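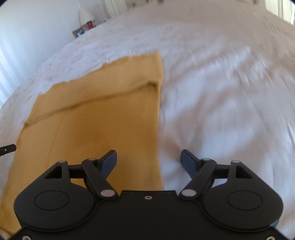

Yellow knit on the bed, wide folded band at the far side, fingers open.

8th May

Notebook for the folding task, student project, Sturumis group. Writing this up the same evening so the others can read it before the next meeting.

Task is the same as before: one knitted garment on a soft surface, start from spread out, end with a folded bundle. We demonstrate it by hand with the grippers and the policy gets trained on those recordings. Kuso is still the name of the training code and Yin is the folder the recordings go into. Please do not rename either of them again, the scripts have the paths written in.

The aim this time was to get away from the table. On the table the fingers can come down hard and the cloth has nowhere to go. A bedspread gives under the pads and wrinkles along with the garment, so a pinch can pick up both layers. My rule for now is to come in low from the side, close slowly, then lift a little and look before carrying on. If the bedspread comes up too, open and start the pinch again. Leave those attempts in the recording and mark them in the log.

The mustard rib is a good colour for this. It stands out well against the pale cover. What I expect to be hard is the shading inside the yellow, where a fold line and a dark crease look much the same from above. Gokwood (the edge finder from October) was only ever tried on flat cotton, and I would not trust it on ribs without checking.

Settings: training run of 2000 steps, batch size left alone. The Yin folder stands at 433 clips including the old table ones. I have not separated table from bed yet. That needs doing before anyone trains on the lot, or we won't know which surface a result belongs to.

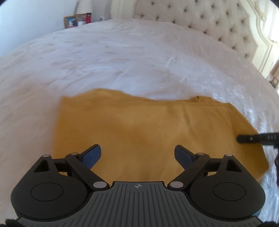

Garment spread wide, top border rumpled at the left and folded again at the right.

Note on the start position. We wrote "spread out" in the task sheet and never said how flat. A border that is bunched up at one side changes where the first pinch has to go. Suggest we keep the uneven starts but give them their own label, then hold back 9 of them for testing.

Also the corner nearest the edge of the view is easy to lose. Keep the wrist further back at the start, so both sides of the garment are in before the first move.

To do:
Split Yin into table and bed.
Add the "uneven start" label to the log sheet.
Run Gokwood on 3 bed clips, look at the output by eye.
Check finger pads for fluff, knit sheds more than cotton.
Ask whether the short clips should be padded or dropped. I would drop them.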